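2019-06-23

Sunday, in anyway. Cabinet doors again for the Leswood set - 121 clips saved, want 500 by the end of the month. Not happening at this rate. Threw out 3 where I jerked the left hand comming in to the door. Back sore from the teleop chair.

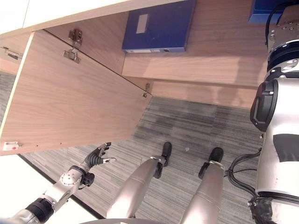
Need more variety on the approach angle, they're all too alike. Also blue file boxes every time, swap in somthing else tomorrow. Labels for the last 70 still not done - after dinner maybe. Ask Quaye for a second drive.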